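Minutes of the July meeting, Dondo Road Repair Club 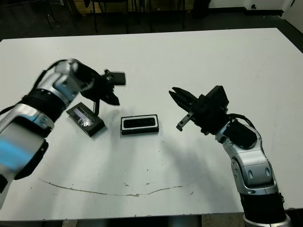
Right, my turn for the minutes, so apologies in advance for the brackets. We got going at ten past two on Saturday once the kettle had been found, and there were 18 of us, which is a very good turnout for July!

Last month's minutes. Agreed, with one correction. I had written that the Enska toaster was fixed. It was the Enska radio that was fixed. The toaster is still in the cupboard and still has no spring.

Cracked phones. This took up most of the afternoon. We get more phones with broken glass than anything else now, 80 of them so far this year, and we have never settled how we take them in. I said I was happy to look at any phone but I did want people to tell us whether it still switches on before they hand it over (I spent an hour in June on one that had never worked in the first place). After a good deal of back and forth we agreed the following.

Anyone bringing a phone with shattered glass will be asked to back up their photos at home first. We'll write down what's wrong with it at the door, including whether the screen still lights up, and the owner signs the slip. Clear tape goes over the cracks before anyone starts handling it. Cases come off and get their own label, as we now have a whole drawer of cases that belong to somebody and we can't say who.

The white table. We're keeping it for phones only. I know it's tempting to put the sewing machines on it as the light is nicer there, but the small screws do show up so well on a white top and they vanish completely on the old brown one. Sewing moves to the window end. There was some grumbling about the draught and I have promised to bring in a rug to hang over the gap.

Screens and glass. We looked at two quotes for replacement screens. Moodley are cheaper but want us to order more than we could get through before Christmas. Vuvotance will send small batches and take back the wrong ones, so we're going with them for three months and then having another think. Old glass goes in the lidded tub, please, and never in the kitchen bin. I found a splinter in the tea towel last time and I wasn't best pleased.

Money. We have £172 in the tin after paying for the hall. The new screwdriver set comes out of that. Somebody asked if we could have the magnetic mat as well and we all said yes straight away, so that was the quickest decision of the day.

Leaflets. The 1,000 we had printed have the wrong opening time on them. Half of us wanted to reprint and half wanted to go round with a pen. Pens won by two votes. If you can take a pile home, do, they're by the coats.

Any other business. The tall lamp flickers if you lean on the table. The biscuits were praised (lemon ones again please). Would whoever borrowed the fine tweezers bring them back, we're down to one pair and the tips don't meet.

We finished at twenty to five. Next meeting same place, two o'clock, and I'm on teas.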